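Household Admin > Paperwork and Filing
How long are you all keeping household paperwork?

marginal_gill
Posted 7.42 pm
I have reached the age where clearing a drawer counts as a hobby. In it I have found gas bills going back 16 years, the guarantee for a kettle I remember disliking, and a letter from Fendus Building Society congratulating me on an account that paid me enough interest for a sandwich.

My question is how much of this I'm allowed to throw away before something terrible happens. My mother kept everything until she died and it took us most of a winter to go through it. My sister keeps nothing and has had to ring Brornatent twice to prove she has a pension.

I've moved the whole lot to the desk so I can't pretend it isn't there.

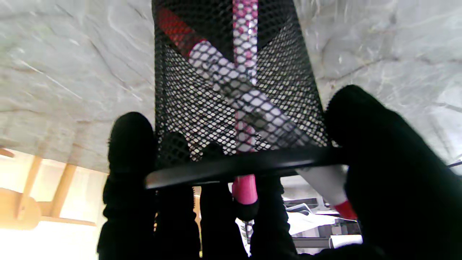

The gas bills I can probably let go. What worries me is the stuff in the middle: council tax, the boiler service sheets, old insurance schedules for cars that have long since been cubed. It all looks important because it has a reference number on it.

oldbiscuit
Posted 7.58 pm
Chuck the lot. I scanned mine over one Christmas, shredded it, and have never looked at a single scan. So either I was right to shred it or I was wrong to scan it.

Tillerman_B
Posted 8.10 pm
Please do not chuck the lot. I shredded an old Rirnus bill and then had them chase me for a meter reading at a flat I'd left. Took me until March to get rid of them, and what did it in the end was a crumpled final bill I'd been using as a bookmark.

oldbiscuit
Posted 8.14 pm
So your system is bookmarks.

Tillerman_B
Posted 8.15 pm
My system is bookmarks, yes, and it beat yours.

pewter_and_string
Posted 8.31 pm
Anything about the house itself, keep for as long as you own the house. Window certificates, boiler, wiring, the building control letter for the extension. When we sold up in Fahy the buyer's solicitor asked for a damp-proofing guarantee from a firm that had gone bust, for work done by the people before the people before us. We had it. I have rarely felt so powerful.

Bills are another matter. I keep the current year and the one before.

marginal_gill
Posted 8.40 pm
I have the window certificate! I also have the instruction booklet for the windows, which says to open them using the handle.

Going by pewter's rule I've started a keep pile and a go pile, and there is already a third pile, which is where everything is.
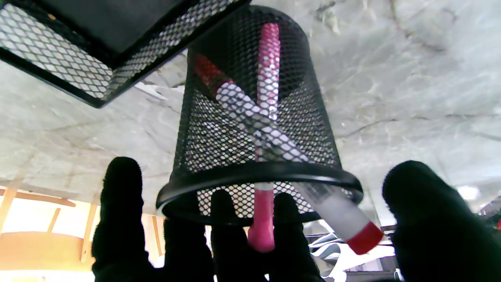 Do I need to keep paper bank statements if I can see them all online?

pewter_and_string
Posted 8.52 pm
Only the ones you can't download any more. Check how far back your bank lets you go, save copies of anything near the limit, and the paper can be shredded. If you close an account, download everything first, as they can shut off your access with it.

quietlyirate
Posted 9.05 pm
Going to be the bore who mentions tax. If you're self-employed or let out so much as a garage, look up how long you have to keep records before you go near a shredder. It's longer than you'd like. I keep mine for seven years and then one more out of superstition.

oldbiscuit
Posted 9.09 pm
I'm self-employed and I still say scan it. Paper burns. Paper gets damp. Paper gets eaten by a dog, in my case a whole quarter of diesel receipts.

quietlyirate
Posted 9.13 pm
Scans live on a laptop that dies. Have you got a backup?

oldbiscuit
Posted 9.20 pm
I've got a memory stick.

quietlyirate
Posted 9.21 pm
Where is it?

oldbiscuit
Posted 9.34 pm
I'll get back to you.

hobnail
Posted 9.50 pm
We did the paperless thing with the Brornatent app, which is supposed to sort your documents for you. It filed my husband's hernia letter under Leisure. I also went paperless with everybody at once, so it all goes to an email address I made for the purpose, and that now has 1,936 unread messages in it. In the old days I'd have had to climb over those to get to the front door and I'd have done something about it.

Back on paper for anything that matters. Lever arch file, dividers, done.

Tillerman_B
Posted 10.02 pm
Dividers! Look at you.

marginal_gill
Posted 10.15 pm
Right, I've read all this with a glass of something and written myself some rules. Pewter and irate, please mark my work.

1. House papers: keep until I leave, then hand over with a smug expression.

2. Bills: this year and last year. Final bills from anywhere I've lived stay for good, in memory of Tillerman's bookmark.

3. Pension, will, birth certificate and the like: one folder, and tell my sister which folder. She'll forget, but I'll have told her.
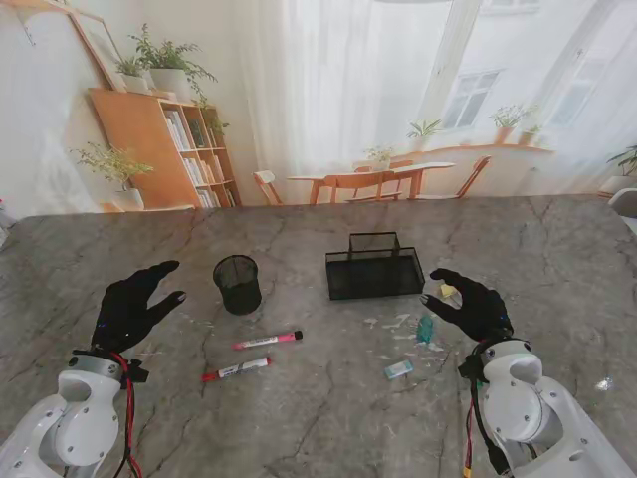 4. Guarantees: keep for things I still own. Staple the receipt to it. The kettle is forgiven.

5. Insurance: current schedule, plus old ones for anything that might come back to haunt me. Not sure what that covers, hence the vagueness.

6. Instruction booklets: out, apart from the boiler and the oven clock, which I have never once changed without help.

quietlyirate
Posted 10.28 pm
On 5, hang on to any old employer's liability certificates if you ever had staff. Home and car, I'd keep a few years after they lapse, longer if there was a claim. Otherwise a decent mark.

pewter_and_string
Posted 10.33 pm
Agree except for 4. Don't staple thermal receipts, copy them. They fade to nothing and you're left with a guarantee attached to a small blank scroll.

hobnail
Posted 10.41 pm
And no plastic wallets. I know people love them. You put one sheet in and before long it's got 20 in it and you can only read the front one.

oldbiscuit
Posted 10.44 pm
Plastic wallets are fine. You people would have hated Rome.

marginal_gill
Posted 11.06 pm
No wallets, then. I'm going with clips for the bills and a proper folder for the house. The go pile is in a carrier bag by the door awaiting a shredder, and I've taken the Fendus letter back out of it twice.

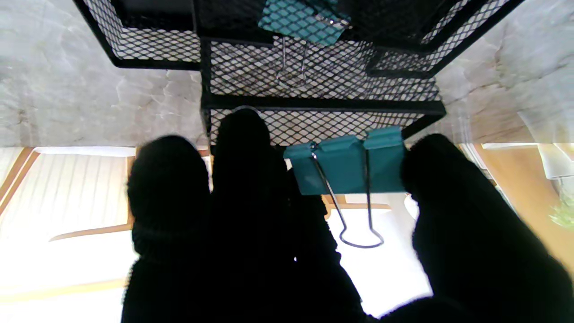

Teal binder clip and black mesh organiser.

Tillerman_B
Posted 11.12 pm
Keep the Fendus letter. You'll want a bookmark.

oldbiscuit
Posted 11.31 pm
Found the memory stick. It's got the photos from someone's christening on it and no receipts whatsoever. Does anyone know if you can ask Rirnus for copies of old bills?

Tillerman_B
Posted 11.33 pm
You can ask.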